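How to sort out close-contact frames before you train

When you collect demonstrations with a hand-held gripper, the camera rides a short distance behind the fingers. Every time the operator goes in for a grasp, the object gets very large and very soft. In the Elcombe set these close-contact frames sit right where the policy has to decide when to close, so we could not throw them out without looking. What follows is the procedure Hamish Baird and I settled on. It assumes you already have synchronized video and finger width for each demonstration.

Step 1. Find the contact window

Plot the finger width for one demonstration and mark the point where it starts to drop for the grasp. Take 30 frames before that point and 21 after it. Do this by hand for the first few demonstrations, then let a script do the rest and check its marks against yours. Ours was fooled when an operator opened and closed the fingers in the air before starting, so we now ignore any closing that happens before the gripper has left its start pose.

Step 2. Score the frames

Convert each frame in the window to grayscale and compute the variance of the Laplacian. Low values mean few sharp edges. Do not use one cutoff for the whole set. A white object under a strong top light scores low even when it is in reasonable focus, and a printed box scores high even when it is blurred. We set the cutoff per demonstration, from the frames outside the window.

Score the lower corners of the picture separately from the rest. The fingertips live there, and they often stay readable after the object has gone to a smooth blur. Adwoa Abubakari suggested this after our first pass at the Hodus recordings, and it changed which frames we kept.

Step 3. Put each frame in one of 3 bins

Clear: the object has usable edges. Keep the frame as it is.

Partial: the object is soft, but a fingertip, a fold line, a colored stripe or some bit of background still gives a position. Keep the frame and tag it.

Blank: nothing in the picture tells you where the gripper is. Mask the image and keep the finger width and pose.

Have two people bin the same demonstrations without seeing each other's labels. Most of our disagreements were between partial and blank. When that happens, step back a few frames in the video and ask whether you could have placed the gripper from the disputed frame alone. If you needed the earlier ones, call it blank.

Step 4. Train both ways

Run one policy with the partial frames kept and one with them masked. Everything else stays fixed -- same seeds, same number of steps, same crop. We used 28 demonstrations held back from training and compared the predicted closing point to the real one. Keeping the partial frames gave us closing points nearer to the operator's on soft goods. On rigid boxes we saw no difference worth reporting.

Two settings to watch

Turn off random color shifts for the tagged frames. A thin band of color may be the only strong cue left, and shifting it teaches the policy to ignore it.

Check your random crop as well. Ours was trimming the lower corners, so the fingertips were gone from a good share of the frames we had just worked to save -- we moved the crop window down and retrained.

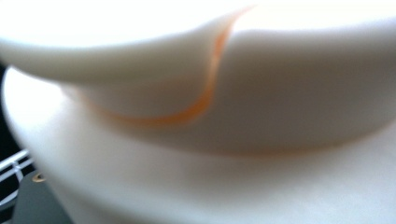 The binning script reads its cutoffs from a plain text file, one line per demonstration. Keep that file with the labels. If you re-export the video at a different size, delete the cutoffs and score everything again.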